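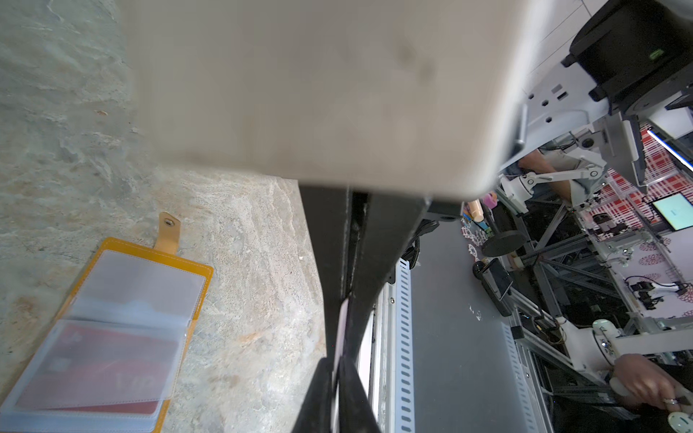

Skilta House, shared workroom – walk-round checklist
Completed by Marion Cowie, July 11, 2021

1. Countertops wiped and free of chips – OK
The marble-patterned one still cleans up nicely with a damp cloth and a drop of dish soap. Please, please keep the scouring pads away from it.

2. Personal items put away – NEEDS ATTENTION
A card holder was left out on the marble-patterned counter, the yellow-orange one with the translucent sleeves and a red card in it. I know how easy it is to set a thing down and walk off (I do it with my glasses all day long), but cards really do belong in your pocket or in locker 14. Ilgın, could you ask the others?

3. Tablecloths lie flat, no corners hanging where a sleeve could catch – OK
The red-and-white checkered one is a favorite of mine and I'd be sorry to see it go. Clips are in the drawer if it starts to slide.

4. Stools steady, seats tight – OK
I sat on every one and had a good wiggle. Braulio tightened the round dark one in May and it has held up beautifully – thank you!

5. Floor clear around stools and walkways – NEEDS ATTENTION
There was a black device down by the stool. Anything that lives on the floor should be pushed well back, please, so that people carrying trays don't meet it with a toe.

6. Lights working – OK

7. First aid box stocked – PARTLY
Plasters fine, burn gel low. Seon-mi has put a new tube on the Quintero order.

Items 2 and 5 to be looked at again by Fiona Guthrie.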